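Workby Shared Room Report – Section 3: Surfaces and Storage

Our group looked at how the workroom is kept between sessions. Amedeo Pellegrini handled the table survey and I did the shelving. We visited 16 times in June, mostly in the afternoon, and filled in the same sheet each time.

The white tabletop was the hardest thing to keep clean. The surface is slightly grainy, and it shows scuffs, faint lines and specks of dirt more than we expected. Cloths and trays tended to stay on the table after people left.
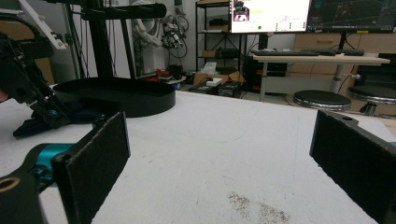

We tried two cleaners, Plorel and Cludia, on separate Mondays. Plorel took around 20 minutes for the full table and left fewer streaks. Cludia was faster but we had to go over the marks again.

Storage was easier to fix. The black metal shelving against the wall has several tiers, and most of what we logged on the table could have gone there. Of the 51 items on our sheets, only 3 had a labeled place. We made labels for the rest – Grimshaw lent us the printer – and put a copy of the list by the door.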